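Cell catch-up, Cistham workshop, 2020-12-11
Minutes (I drew the short straw again, so you get my version)
14 shares 3 comments

We kicked off a bit past nine with coffee and the leftover slice from the Flesunell visit. The November minutes were accepted, with one fix: I'd put down that the gripper was due for grease, and it was the wrist bearing. Sorry about that!

1. Gripper fingers
The left finger has been clicking when it opens past halfway. We had the cover off on Tuesday arvo and it came down to a loose grub screw, so that's been nipped up with thread locker and paint-marked. The cycle counter read 932 when we put the cover back on. I'd like us to look at it again at 1000, and someone please write the reading in the book this time and don't just tell me in the tea room.

2. Pegboard station
Most of the morning went on this one. The board got shifted when we changed the feet under the bench, and all the taught points for the hooks went out by 4 mm. We've now retaught the top row, going in slowly with the wrist camera up on the monitor. The paintbrush is our reference for the long-handled stuff – if the arm can get to that orange end at the hook without fouling the board, we're happy to move along to the next one. 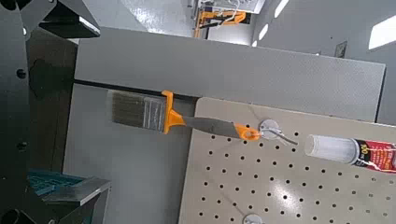
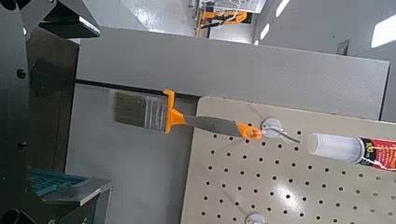
The bottom row still needs doing. I reckon it's an hour's work if we leave the speed override where it is, and I'd much prefer that to another bent hook (we've only got a handful of spares left in the drawer). We had a bit of back and forth over whether to bolt the board to the bench for good. I'm all for it, but the Patidix people want to be able to swap boards for their trial, so we settled on dowels and two clamps. I'll draw something up.

3. Camera
The lens gets grubby faster than any of us expected. Agreed on a wipe with the blue cloth at the start of each shift – dry cloth only, no spray near the wrist. The calibration check comes straight after the wipe, and if it fails twice, stop and come and get me.

4. Cables and backups
The loom is rubbing where it goes past the elbow. Spiral wrap is on order from Sheikh and should turn up next week. Until then, keep the program off the far left positions. The controller backup was last run in November, which is too long ago, so I'm doing it today and putting a copy on the shared drive before I go home.

Carried over: bottom row teaching, dowel drawing, new labels for the hook numbers, and a replacement e-stop cover.

We wrapped up at half ten. Next catch-up will be after the break, date to come.

3 comments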